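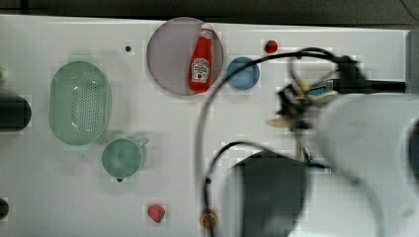
*Overhead view, arm reaching in from the right, gripper cable looped over the plate.*

**Gripper cable catches on things when the arm reaches in low. Reroute or replace?**

Posted in Arms and Grippers, Pilluvstead Makers Help

We have one tabletop cell with a single white arm and a Gedix gripper. The table gets set with kitchen items and toy food, and the arm picks and places for most of the day. Since April the gripper has been dropping its connection in the middle of a run. The controller log shows error 1015 and the fingers stop where they are. If I power cycle the gripper it comes back.

What I have tried so far:

- Reseated the connector at both ends
- Swapped the power supply for the spare
- Slowed the moves down by half, which made it less frequent

It almost always happens when the wrist is turned hard over, so I suspect the cable. The slack hangs in a big loop and it has dragged light items across the table before. I tied it tighter to the arm once and the error got worse, so I cut the ties off again. The cable is the one that came with the gripper and has never been changed.

Is it worth rerouting this one, or should I just order a new cable? And how much slack do people leave at the wrist?
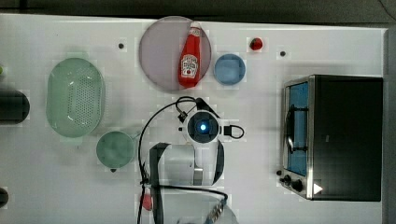

Wrist joint travel is the other thing I should mention. I have not limited it in software, so the planner is free to pick any solution it likes. With the arm coming up from the near side of the table, between the colander and the toaster oven, there is one loop over the wrist and a shorter one sticking out to the right. I don't know which of them takes the strain when the joint turns, and I don't want to tie down the wrong one.

– Thư Ung

---

**Answer 1** (accepted)

Do both, in this order. Replace the cable first, then route the new one properly. A cable that fails only at one end of the wrist travel usually has a broken conductor near the connector, and no routing will fix that.

You can check before you spend money. Stop the arm, lock out motion, leave the gripper powered and watch the status page while you bend the cable gently by hand, a little at a time, starting at the gripper end. If the status drops, you have found it. Don't do this with the arm enabled.

For the new one:

1. Jog the wrist to the middle of its range before you fasten anything.
2. Fix the cable at the gripper body so the connector carries no load.
3. Leave one loop between the gripper and the next arm segment. Make it big enough that the wrist can go to both ends of travel without pulling straight.
4. Fix it again on the arm segment. Use hook and loop straps, not zip ties. Zip ties pulled tight will pinch the jacket, and that may be why yours got worse.
5. Jog slowly to both limits and watch the loop the whole way.

Then set soft limits on the wrist joint. The planner doesn't know the cable exists. Ours was happy to wind a full extra turn until I did this. We change the cable every 2000 hours whether it looks bad or not.

I would also run it at low speed with the table set as usual, because a loop that clears a bare table can still snag the neck of a bottle.

---

**Answer 2**

Had something similar on a Kubo arm. It was the cable. The spiral wrap from Dimstead is OK but makes everything stiffer so get the thin kind

---

**Answer 3**

Check your ground too. We chased a dropout like this for two weeks and it was a loose ground screw in the cabinet. Probably not your problem if it follows the wrist angle, but it takes a minute to look.

---

**Comment from Thư Ung**

Did the bend test on Friday. The status drops when I flex it right behind the connector, every time. New cable is ordered and I'll put the soft limits in while I wait – thanks. Still deciding on the wrap.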